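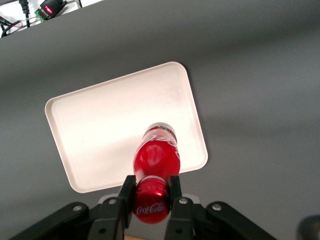
Wrist camera view: a red Coca-Cola bottle in the gripper over a white tray. Photo: Namholm.

FOR IMMEDIATE RELEASE

Namholm opens hand-teaching kit to small shops in July

Show the arm the job, by hand or from a chair across the room. No code.

PUDEVSKA - Namholm will start shipping Aritz, its kit for teaching a robot arm by example, in July. Orders open Tuesday at 9 a.m. The first run is 100 kits. When those are spoken for, the list moves to the fall.

Aritz works two ways. In hand mode the operator takes hold of the arm and moves it through the job: reach, close the fingers, carry, let go. In remote mode the operator stays back and drives a small copy of the arm on a desk stand, and the big arm follows. Both modes save the same kind of recording, joint positions plus the wrist camera video, so a shop can mix them in one training set.

"Most of the people we sell to have never written a line of robot code and don't want to start," said Nisreen Moussa, head of product at Namholm. "They know how the part should be picked up. They've done it for years. We wanted a way for them to just show it."

The starter task in the box is a simple one, bottle to tray. Pick up a plastic drink bottle, bring it in over the tray, set it down on its side. Namholm picked it for the curved, shiny surface, which gives a camera a hard time, and for the fact that anyone can get the same items at a grocery store. The bottle isn't included. The tray is.

During the trial period operators at Figueiredo, a contract packing firm, recorded 138 demonstrations of the task over 2 days. Remote mode made up the bulk of them. Hand mode was prefered for the first few runs of any new job, when people were still working out where the wrist should go, and for tight spots where feeling the contact mattered.

"With your hands on the arm you get your own arm in the picture, so you learn to stand off to the side," said Thiện Vương, who led the trial for Namholm. "Remote takes an hour to get used to. After that people don't want to go back. The thing they all do wrong at first is rush the grasp. Slow down there, go as fast as you like in between."

Vương's team also changed the recording pedal after the trial. The old one started and stopped on the same press and operators lost takes. New pedal has seperate start and stop, plus a long press to throw out the last run. Bad takes can still be removed later from the review screen, one at a time or in a batch.

What's in the kit:
Leader arm with desk stand and clamp
Two-finger gripper, black, with spare pads
Wrist camera and bracket
Foot pedal
Practice tray
Recording and review software, one seat

Storage on the included drive is enough for 1000 short demonstrations at the default video setting. Larger drives can be swapped in by the user.

What Aritz doesn't do: force feedback on the leader arm. Operators in remote mode judge the grip by eye, from where they sit or from the wrist camera feed. Feedback is in testing and will be a paid add-on, no date yet. The kit also doesn't come with a robot arm. A list of arms it fits is on the order page, more to be added through the summer.

Training sessions will be held at the Namholm office in Pudevska for buyers who want one. Half a day, bring your own parts, bring whoever will be doing the teaching. Remote sessions by video call also available, mornings only for now.

Demo for press: Tuesday, 2 p.m., Namholm office, ground floor. Visitors can try both modes on the bottle task. Please reply ahead so we can plan the time slots. Closed shoes required.

About Namholm
Namholm makes teaching and recording tools for robot arms used in packing, light assembly and lab work. The company is based in Pudevska.

Press contact
Nisreen Moussa, Namholm
Photos and the full parts list on request.

###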